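Can the machine do my chores yet? Some notes after a long summer
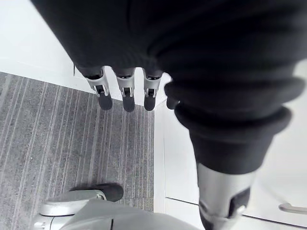
For many years I have a small habit. When I do a boring job at home, I ask myself if a machine could do it in my place, and how much I would pay for that. For the floor I already have my answer, as do many people. For the dishes also, if we forgive the machine that it doesn't put them away. But for the rest of the house I'm still waiting, and I'm now of an age when I lose patience with waiting.

In May I started to write down every chore I do, with the minutes. I kept the list for 12 weeks. My wife thought it was a way to prove that I do more than she does. It was not the purpose, and also the list proved the contrary, so I will not publish that part.

The list has 84 different chores. I was surprised by this number. Before I started, I would have said maybe twenty. The reason is that we give one name to many jobs. "Tidy the bedroom" contains opening a drawer, folding a sweater, finding the second sock, pushing the drawer closed with the knee because both hands are full, and deciding if the paper on the chair is garbage or a letter from the insurance. For me it is one chore. For an engineer I suppose it is five projects and the last one is without a solution.

I wrote about this to Corey Harawira, whom I know from the time when we both worked at Deriden, in the packing hall. He now repairs conveyor equipment for Warkside and has seen more automation than I ever will. His answer was long, and I asked if I could use some of it.

Corey's opinion is that people look at the wrong end of the robot. We look at whether it walks and has a face. He looks at the fingers. In the packing hall, he reminded me, we had an arm that could lift a full crate all night and never complain, and the same arm could not take one plastic bag from a pile of plastic bags. It took two, or it took zero. Every shift, a person stood beside it to separate the bags. I was that person for almost 166 shifts, so I remember it well.

A drawer or a cabinet door is for him a good test, better than the videos with dancing. It looks easy. But the handle is a small thing close to a flat surface, and there is little space behind it for a finger. You must come from the correct side, not hit the front, hold well enough to pull, and then follow the path that the drawer wants. If you pull a little to the left, it sticks. A human feels this and corrects without thinking. A machine must have some sense of touch, or else a very good guess.

I tried this at home with thick winter gloves, because I wanted to know how it is to work with less feeling. I don't recommend it for the people who have glass in the cabinets. The low handles are the worst. You bend, your own hand hides the handle from you, and you work only from memory. I opened the bottom drawer on the third try and closed it on the edge of the glove. After this I have more respect for everybody who is building such hands.

On the question of soft or hard fingertips, Corey has also a strong opinion. Rubber, he says, always rubber, and you must be ready to change it often. Hard metal is exact but it slips, and it leaves marks on painted surfaces. He once changed the pads on a machine which had scratched the same spot of a white panel for a whole season before someone noticed. The customer was not pleased.

So, where are we? I went through my list again and gave each chore a letter. It's only the judgment of one man with a kitchen table, please don't cite me.

With a Y, for "yes, today, for money I could pay," I marked very few. Vacuum, mow, wash the dishes, wash the clothes. With an M, for "maybe, in a laboratory or with somebody controlling it from another room," I marked a good number: open a drawer, put a cup on a shelf, wipe the counter, pick up toys from a carpet. All the others have an N. Change the cover of the quilt is an N with two lines under it. I can barely do it myself.

The shop floor is ahead of the house, but not as much as I believed. My cousin works at Thân, which makes lamp parts, and there the robots do the screws and the glue. The cables are still put in by people. A cable never lies the same way two times — it's like the sock. She says that every spring a salesman comes and promises a solution for the cables, and every spring he wants first to see the cables, and after that he is more quiet.

There is also the price. Last year I bought from Kurero a second-hand floor machine for 217 dollars, and it is a good one. For that money it cleans the middle of the room. I clean the corners, I lift the chairs, and I take the hair from its brush with a pair of scissors. I counted these as chores too, numbers 61 to 63 on the list, and they did not exist before I had the machine.

Still, I'm more hopeful than Corey. He gives it twenty years before something opens my drawers, takes out the correct shirt and closes them again without damage. I said ten. We made a bet for a dinner, and the loser must also wash the plates by hand.

If you have kept such a list yourself, please write to me. I would like especially to hear from people with small children or with a workshop, because my house has neither and I think my numbers are too kind to the machines. Next time I will write about ironing, where I have changed my opinion.

Posted October 15, 2023 | Contact | © All texts by the author | Back to top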